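Gustitz science supply swap opens its shelves to home-schoolers

GUSTITZ, 12th January – The science supply swap at the old Sengar Street library annex will open to home-schooling families for the first time this month, after a round of donations left it with more small lab items than the local schools could use.

The swap has run out of the annex for three years. Teachers bring in what their classrooms no longer need and take away what they do. Until now it has been limited to staff from public schools in Gustitz and neighboring Ivmont, who sign in at the front desk and fill out a card for anything they carry off.

Anisa Pillai, who coordinates the swap, said the change had been under discussion since the fall. Families had been calling to ask for flasks, droppers and petri dishes, which are sold in packs much larger than one household needs.

"Somebody wants two dishes and the catalog sells them by the case," Pillai said. "Meanwhile a middle school drops off a whole case with most of it left. It makes sense to put those together."

The biggest of the recent donations came from Goltix, a water testing company that closed its Ivmont office before the holidays. The company gave the swap its leftover plastic ware, along with shelving and two rolling carts. Pillai put the number of separate pieces at 4000, most of them tubes and caps.

Sorting began last week. Items are laid out, checked against a list and bagged by size, and anything cracked or missing a part is set aside. Glass is handled on a separate day and will not be offered to families at first. Neither will anything that has held chemicals other than water or salt solution.

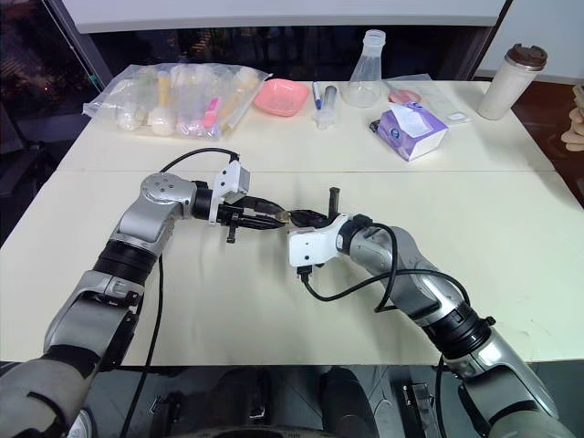
*Small lab items along the far edge of a table, among them a bag of tubes and stoppers, a pink petri dish, a syringe and a plastic flask.*

The small things take the most time. Tubes come in several widths, and a stopper that fits one will fall into another or refuse to go in at all. Caps are a problem of their own. Pillai said past donations had often arrived with the tubes in one box and the caps in another, and sometimes with one of the boxes missing.

This time the swap is putting together mixed bags instead of storing every type by itself. A family bag will hold tubes with caps that fit, a few stoppers, a plastic flask and a petri dish. Syringes will be handed out without needles, for measuring liquids only, and an adult will have to sign for them.

Torbjørn Sjögren, a retired chemistry teacher who taught in Ivmont, wrote the sheet that goes into each bag. It covers six activities, including growing salt crystals, comparing how fast sugar dissolves in warm and cold water, and making a color indicator from red cabbage. All of them use things from a grocery store.

Sjögren said he kept the sheet to one page, printed on both sides, and tried every activity in his own kitchen. The cabbage one stained a cutting board.

"I put in a line about that," he said. "Use an old board, or a plate."

He also plans to lead three short sessions at the annex for parents who want to see the activities done before trying them at home. The sessions will cover measuring, labeling and cleaning up. Children may come but must stay with a parent, and seats will be given in the order people sign up. The sign-up sheet is at the front desk.

The bags are free. A jar will be set out for anyone who wants to help with the cost of labels and new plastic bags, which Pillai said came to $500 last year. The town pays for heat and light at the annex, and that arrangement runs through the summer.

Teachers will keep first pick. The annex will stay open to them in the mornings, as before, and families will come in the afternoon. Pillai said schools had been told about the new hours and that two had asked for items to be held back for spring classes. Those have been moved to a locked closet.

A few teachers had raised worries about supplies running short, she said, mainly flasks, which go quickly in March and April when science fair projects are under way. The swap will limit families to one flask each until then. Tubes and dishes have no limit beyond what comes in the bag, though people who need more can ask.

Returns are welcome if the items are clean and dry. They should be left in the bin inside the door, and not on the steps, where a box of beakers was broken last winter. The swap does not take thermometers with mercury, open bottles of any kind, or microscopes that do not work.

Families should bring a proof of address in Gustitz or Ivmont and something to carry the bag in. Parking is behind the building, off the alley. The front spaces on Sengar Street are kept for the clinic next door.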